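Zeltell Laundry Services
Customer Support > Tickets > Folding and Finishing
Ticket 709
Status: Open (reopened once)
Opened by: Maribel Chávez
Handled by: Marleny Paucar
Subject: Dark blue pieces coming off the folding table crooked

Maribel Chávez wrote:

We switched to the Plovov folding method in December and the dark blue pieces have been a problem from the first batch. They go on the stack looking square. By the time the stack is moved to the shelf, the edges have wandered and the top few look like they were folded in the dark. White towels are fine. Gray towels are fine. Only the blue.

Your guide says "pick up by the two upper corners, let it hang, lay it down, fold." We do that. I have watched people do that. I don't believe the problem is that my staff can't find a corner.

Marleny Paucar replied:

Thank you for the report. The usual cause is overdrying. Please lower the dryer setting one step and run a batch of 50. Let us know if the stacks hold up better.

Maribel Chávez wrote:

Ran the 50. No change that I could see. I'd like to know what overdrying was supposed to have to do with it, given that the gray towels come out of the same dryer on the same setting. I also had someone from Tavares (they sell us the detergent) tell me it was the softener, which I doubt just as much. We stopped the softener anyway for one batch. Same crooked stack.

Marleny Paucar replied:

Understood. Closing the dryer question. Could you check how the cloth sits between the two corners before it's laid on the table? The guide may not be clear enough on that step. 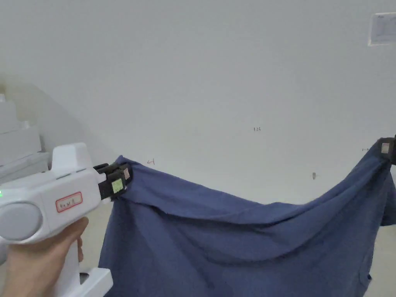 Folding and Finishing Notes, page 346

Look at the top edge between the two held corners. It sags in a shallow curve, and there's a diagonal fold running down toward the lower right. If a piece is laid down like that, the fold goes down with it and everything after is built on top of a wrinkle. Bring the hands apart until the top edge is close to straight, then lower it.

Maribel Chávez wrote:

Fine, but then your guide should say so. "Let it hang" is what gives you the sag. Anyone following the words as printed will get the result I've been complaining about.

I'm also not convinced this is all of it. If a sagging edge were the whole story, the towels would be crooked too. My own guess is that the blue ones have a looser weave and stretch when you pull on the corners, so now you're asking us to pull harder on the thing that stretches. Has anyone there tried it on this fabric, or only on towels?

Marleny Paucar replied:

Fair question. The step was written for towels. The blue stock comes from Induston and I've asked them if the weave changed with the last order of 1,000. No answer yet. In the meantime, please try it this way:

Hold at the corners, not partway along the edge.
Open the hands only until the curve is nearly gone. Stop before the edge goes tight.
Give it one light shake.
Lay the bottom down first and smooth from the middle out.

Maribel Chávez wrote:

Tried on one cart, Jan 1, 2024. Better on the lower half of the stack. The top still leaned. I'm not calling that fixed, and please don't close this again until Induston answers about the weave.

Marleny Paucar changed status from Closed to Open.
Waiting on: supplier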